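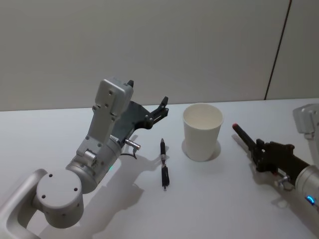 Filed under: Bookings > Charters > Fare holds and refunds

Print this ticket | E-mail this ticket

Subject: Fare hold not released after charter moved to a later departure

Status: Open, waiting on operator
Product: Oliler booking desk
Reported by: Obinna Aliyu

Passengers on the Terkham to Dringate charter were moved from the morning departure to the Wednesday flight. The new seats were issued correctly. The card hold from the original booking stayed in place, so affected passengers show two holds of $185 against one seat. The booking page lists only the second.

Steps to reproduce:
Open a charter booking with status CONFIRMED.
Change the departure with "Move whole flight," not "Change passenger."
Check the payment tab. The old hold shows as RELEASED.
Check the card processor log for the same booking. No release request was sent.

Expected: one release request for each old hold, sent before the new hold is placed.

Single passenger changes work as they should. I tried three and all of them released. 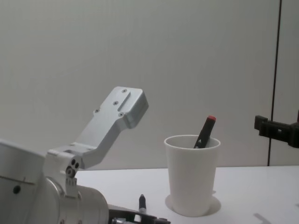
Silver arm with end plate and joint bracket

Update, 10:40 a.m.

Pulled the processor log for the moved flight. There are 17 bookings with a duplicate hold. Bookings paid by bank transfer are not affected. Travel agency bookings are not affected either, as they bill on account.

Resent the release by hand on one booking. The processor accepted it and returned a normal confirmation code. The passenger's bank may still take some 3 days to show the money as available. Please do not tell callers it will be back the same day. 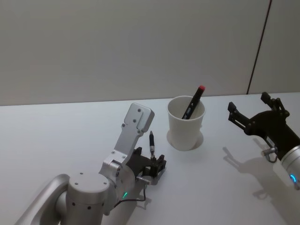

Nesma Erraji

Took this over from the morning desk. The bulk move writes the new departure code to the booking first, then looks up the old hold by departure code. The lookup finds nothing, and the job marks the hold as released without raising an error. The single passenger change looks up by booking number and never hits this.

Workaround until the fix is in: do not use "Move whole flight" on card bookings. Change passengers one at a time, even on a full manifest. If a family is on one booking, change the lead passenger and the rest will follow.

Manual releases sent for the remaining bookings. Two came back with "hold expired" and need no further work.

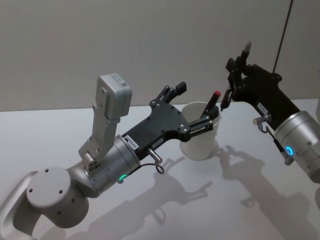
Matvii Melnychuk: The same thing happens on the Semeniuk route if the flight is moved after check-in opens, except there the baggage fee hold is left behind as well. Can the fix cover fee holds, or should I open a separate ticket?

Nesma Erraji: Separate ticket, please, and link it to this one. Fee holds go through a different job. Include a booking number and the time of the move.

Linked ticket added. Fare hold fix is in test.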